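Household robot procurement

Household robot procurement is the planning, budgeting and purchase of robots for domestic tasks such as tidying, laundry handling and bed making. Buyers are mostly housing providers, care homes and research groups. The term covers the machine itself as well as grippers, spare parts, training and service contracts.

Budgeting

The purchase price is usually the largest single item, but running costs are often underestimated. A planning guide by Colin Dobson and Lurdes Pacheco, released in April 2020, advised buyers to set aside some 30 percent of the purchase price for the first 2 years of upkeep. Finger pads, batteries and cables wear out fastest and are normally listed as a separate line. Leasing spreads the cost but may limit changes to the gripper.

Site planning

A site survey is carried out before an order is placed. It records door widths, floor coverings, the height of beds and the space between furniture and fixed items such as radiators. The Tromdale housing trial surveyed 40 bedrooms and left out those with less than 1000 mm of clear floor beside the bed.

Choice of gripper

Soft goods are harder to handle than boxes or bottles — clothing folds, twists and hangs differently each time it is picked up. Buyers therefore ask for a demonstration with their own garments and containers. Suppliers such as Lastum quote for grippers separately from the arm, and the two may have different warranty periods.

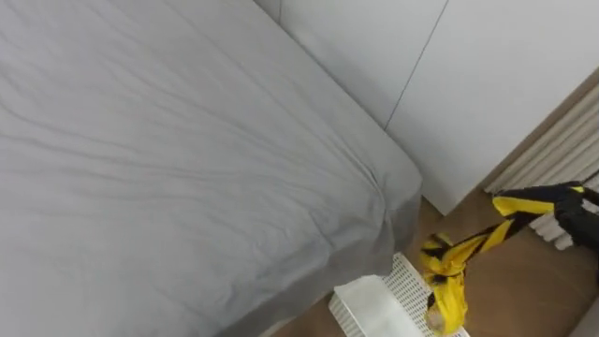 A black gripper holding a yellow and black garment at a white plastic basket beside a bed.

Acceptance

Payment is commonly split, with the final part held until the robot has passed agreed tasks on site. In the Brudport contract, the task list was attached to the order and could be changed only in writing.

See also: Service contract; Site survey; Luangrath method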